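Über uns – Stestwood Nahtmaterial und Prüftechnik
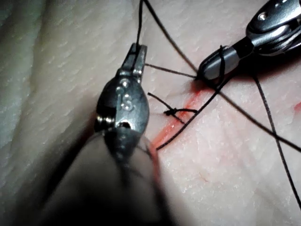

Schwarzer Faden, im Maul eines Nadelhalters geklemmt; rechts eine Fadenschlinge am zweiten Instrument.

Stestwood entwickelt und fertigt chirurgisches Nahtmaterial sowie Prüfmittel für Hersteller und Kliniken. Das Unternehmen ist inhabergeführt und beschäftigt 14 Mitarbeiter an zwei Standorten. Geschäftsführer ist Vivek Pant, Ingenieur für Textiltechnik.

Produktbereiche

Illis umfasst geflochtene, nicht resorbierbare Fäden aus Polyester, beschichtet und unbeschichtet. Die Fäden werden auf eigenen Flechtmaschinen hergestellt, anschließend verstreckt, thermofixiert und auf Spulen oder als Zuschnitt ausgeliefert. Sonderlängen bis 240 cm sind auf Anfrage möglich.

Amini ist die monofile Reihe aus Polypropylen. Extrusion und Verstreckung erfolgen in einem Durchgang, der Durchmesser wird während des Laufs optisch erfasst. Spulen mit Abweichungen außerhalb der Toleranz werden gesperrt und nicht nachgearbeitet.

Unter dem Namen Rakex bieten wir Zugprüfvorrichtungen für Fäden und Nadel-Faden-Verbindungen an. Die Klemmbacken sind austauschbar, die Auswertung der Knotenbruchkraft erfolgt mit der mitgelieferten Software. Kalibrierung und Wartung übernehmen wir im Haus oder beim Kunden.

Fertigung und Prüfung

Flechterei und Beschichtung befinden sich im Hauptgebäude, Konfektion und Verpackung in einem getrennten Reinraumbereich. Pro Jahr werden rund 400 Chargen freigegeben. Jede Charge durchläuft eine Prüfung auf Durchmesser, Knotenbruchkraft und Nadelhaftung – die Protokolle liegen der Lieferung in gedruckter Form bei und können zusätzlich als Datei angefordert werden. Rückstellmuster werden bis zum Ablauf der Haltbarkeit aufbewahrt.

Auftragsprüfungen für Dritte nehmen wir in begrenztem Umfang an. Für Vergleichsmessungen benötigen wir mindestens 2 m Material je Probe, unsteril und knickfrei aufgewickelt. Die Klimatisierung der Proben vor der Messung ist im Preis enthalten.

Ausbildung

Wir bilden Produktionsmechaniker der Fachrichtung Textil aus. Bewerbungen für den nächsten Jahrgang nehmen wir bis Ende Juli entgegen, bevorzugt per E-Mail und mit den beiden letzten Zeugnissen.

Technische Anfragen richten Sie bitte unter Angabe der Artikel- und Chargennummer an den Vertrieb.

Stand: 20. März 2026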